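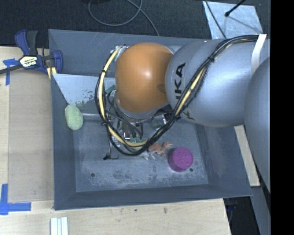
# Teaching a Bin-Picking Task by Hand Guiding and by Remote Control

Ifeoma Fashola
Robotics Project Course, Tistasdale Technical College
June 7, 2023

## 1. Purpose

The goal of this project was to compare two ways of showing an industrial robot arm how to pick mixed objects out of a bin. In the first, the operator stands next to the arm and moves it by hand. In the second, the operator sits at a desk and drives the arm with a handheld controller while watching a camera view. I wanted to know which one gives demonstrations that a learned policy can copy more reliably, and which one is less tiring to do for an afternoon.

The project continues work by last year's group, who only used hand guiding and only with one kind of object. Their policy did well on the object they trained with and poorly on everything else.

## 2. Setup

The arm is mounted beside a wooden table, with a gray bin in front of it. The bin has sloping walls and a flat floor. It is an old one and the floor is scuffed and stained. I thought about painting it, then left it alone. The stains change how the floor looks to the camera, and a real bin in a warehouse would not be clean either.

Blue tape on the table marks the place of a board next to the bin. When the bin was bumped, I pushed it back to its reference position before recording again. The bin is also held with a bar clamp on one side. Before I added the clamp, the gripper sometimes caught the wall and dragged the whole bin, and those recordings were useless.

The cables and hoses for the gripper run along the outside of the arm in one bundle, tied at intervals, with a loop below the orange joint. The loop has to be long enough for the wrist to turn. In certain poses it also hangs between the camera and the gripper, and this became a bigger problem than I expected (see Section 5).

The object set was mixed on purpose. It included a light green oval with a rough, spongy surface, a purple cylinder, and a small orange toy figure with thin limbs. Each is hard in a different way. The soft one squashes. The cylinder rolls if it is touched off center. The figure lies almost flat and its limbs stick out to the side, so a grasp that looks centered may only get an arm or a leg.

Recording was done with Ogbonna, the logging program our lab uses. It saves joint positions, gripper commands and camera frames with a shared clock. Files were kept on the Stostora server.

## 3. Collecting the demonstrations

### 3.1 Hand guiding

The arm is put in a compliant mode and the operator pushes it through the motion. A foot switch opens and closes the gripper. One demonstration starts at the home pose and ends when the object has been lifted clear of the bin wall.

Hand guiding was quick to learn. I could feel contact with the floor and stop before pressing too hard. The main drawback is that my hands and sleeves were in the camera view for most of every recording. The frames could not be used for training as they were, so I had the arm replay each joint path with no one near it and recorded the video again. A replay only works if the object is put back in the same place. I drew around the object on a sheet of paper at first, but the paper got picked up with the cylinder. After that I compared the live view with a saved frame.

### 3.2 Remote control

For remote control I used the Julletti hand controller. Moving the controller moves the gripper by a scaled amount, and the trigger closes it. The camera view reached the operator's screen with a delay of 100 milliseconds. I stopped noticing the delay after a few sessions, but it shows up in the data as short pauses before contact.

With this method the recorded frames are the same frames the policy will see when it runs. No replay is needed. The operator also has to solve the task using only what the camera shows, so when the cable loop covered the gripper, I had to back off and come in from another angle. The recordings include these corrections.

### 3.3 Totals

I recorded 292 demonstrations using the two methods. After checking, 283 were kept. The rest were dropped because the log stopped early or the bin had moved.

## 4. Training and testing

The same network was trained separately on each set, with the same settings. Inputs were the camera image and the joint positions. The output was the next short section of motion plus a gripper command.

Each policy was given 30 test picks. Objects were dropped in by hand from above the bin and left where they landed, except that anything resting outside the arm's reach was dropped again. A pick was counted as good if the object left the bin and stayed in the gripper until the arm was back at home.

The policy trained on remote control did better overall. The difference was small for the cylinder and clear for the toy figure. Both policies handled the soft oval well when it was on the floor. When it leaned upright against a wall, the hand-guided policy often came straight down and pushed it along the wall.

## 5. Problems

**Cable loop.** With the wrist turned toward the camera, the loop hid the fingertips at the moment of closing. The hand-guided policy had never needed to see the fingertips, and its demonstrations included many poses where they were hidden. It closed too early in those poses. I tried tying the loop tighter, but then the wrist reached its limit before the far corner of the bin.

**The sloped panel.** The metal panel inside the bin reflects the room lights. On two afternoons the blinds were open and both policies drifted toward the bright patch. I closed the blinds for all test picks.

**Operator differences.** I recorded all the demonstrations myself. Another person may be better with the controller than I am, or worse, and I can't separate the method from my own habits.

**Tiredness.** Hand guiding was hard on the shoulders. My later demonstrations in a session took shorter, lower paths over the bin wall, and a few came close to touching it. Remote control was slower per pick but I could keep going longer.

## 6. Next steps

A second camera on the other side of the bin would help with the cable loop, and there is already a spare mount for one. I would also like to mix the two sets and train on both. The hand-guided paths are smoother in free space and the remote ones are better near the object, so it may be enough to cut each recording at the point of first contact. The script for cutting the logs is in the project folder, but it has only been tried on the cylinder recordings.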